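Packing and checking helpers wanted, Starkville

Erdem is looking for two people to join our small packing room in Starkville from September. The work is checking glossy black round parts, open in the middle, before they are wrapped. You look at the rim and inside the opening under good light, wipe away dust and put aside any piece with a scratch.

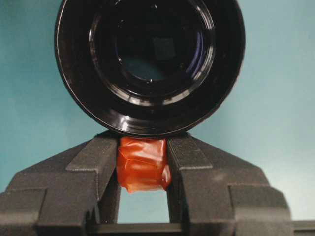 Glossy black part, seen from the open end

The shift starts at 9 in the morning. Experience is not necessary, we will teach you everything in the first days. Good eyes and calm hands are important for us. You should be able to stand for longer time and write short notes in English.

To apply, please send a short letter to Gönül Ekinci and mention job number 582. Questions about the working hours can be asked to Nevzat Ersoy.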